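Pinças primeiro, braços depois: como a Brondier monta o orçamento

Abril | Por Silvia Procházka

Ghada Hamdan responde pelas compras de automação na Brondier e começa a planilha pela garra. "O braço tem preço de tabela. A pinça muda conforme a peça, e é nela que o orçamento escapa", explica.

Para a próxima célula, ela comparou duas propostas: a da Brerken, de 3.626 euros por pinça, e a da Plostton, de 3.765, com cabos e flange incluídos. Ficou com a segunda. "Sem flange, a primeira saía mais cara."

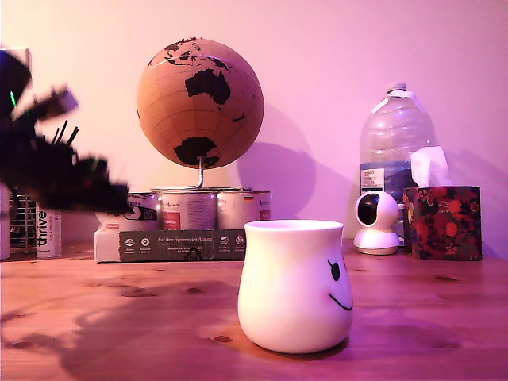

Caneca, globo de cortiça e caixa de lenços sobre a mesa, com a pinça à esquerda.

Objetos domésticos entram no ensaio antes do pedido de compra. Hamdan pede ao fornecedor abertura útil, força mínima e prazo de reposição dos dedos, hoje de oito semanas. "Cerâmica esmaltada e papelão exigem ajustes diferentes. Quero isso por escrito."

Para peças de desgaste, reserva cerca de 2.000 euros por ano. A segunda célula fica para depois da revisão do contrato de manutenção.

Comentários

Majdi Hijazi: O valor da Plostton inclui calibração?

Ayman Nseir: Aqui os dedos demoraram mais que isso. Convém ter um par em estoque.

Leia também
- Wongsuwan revê prazos de entrega
- Aluguel ou compra: contas para uma célula pequena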